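Início | Cinema | Livros | Música | Para a escola

Como se faz o som de um filme?
Por Redação Grirwood Júnior — fevereiro
Última atualização: fevereiro, 15h

Quando um ator caminha na neve num filme, ouvimos os passos dele. Muitas vezes, esse som não foi gravado na neve. Foi feito depois, dentro de um estúdio, por uma pessoa que apertava um saquinho de amido de milho com as mãos.

Essa pessoa chama-se artista de foley. O trabalho dela é criar os sons pequenos: passos, portas, roupas que roçam, talheres no prato.

Durante a filmagem, os microfones ficam virados para os atores, para captar bem as vozes. Os outros sons saem fracos ou misturados com barulho de carros e de vento. Por isso, muitos são refeitos mais tarde.

O artista vê a cena numa tela grande e faz o som ao mesmo tempo que a imagem passa. Se a personagem dá quatro passos e para, ele também dá quatro passos e para. Quando erra, volta ao começo e repete.

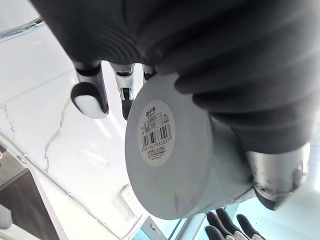
Os objetos usados nem sempre são os que aparecem na história. Duas metades de coco batidas no chão podem fazer o galope de um cavalo. Um talo de aipo partido ao meio soa como um osso quebrado. Luvas de couro sacudidas depressa lembram as asas de um pássaro.

No estúdio Harasym, em Londidcombe, há uma sala com 2000 objetos guardados em prateleiras. Só de sapatos são 106 pares. O chão tem quadrados de madeira, pedra, areia e cascalho, porque cada piso muda o som do passo.

Para o filme de aventura "Dristadby", a equipe levou 15 dias para gravar os sons de uma única tempestade. A chuva foi feita com arroz caindo sobre uma bandeja de metal — e os trovões, com uma chapa grande e fina sacudida no ar.

Depois de tudo gravado, outra pessoa junta as vozes, a música e os sons e decide o volume de cada um. Essa etapa chama-se mixagem.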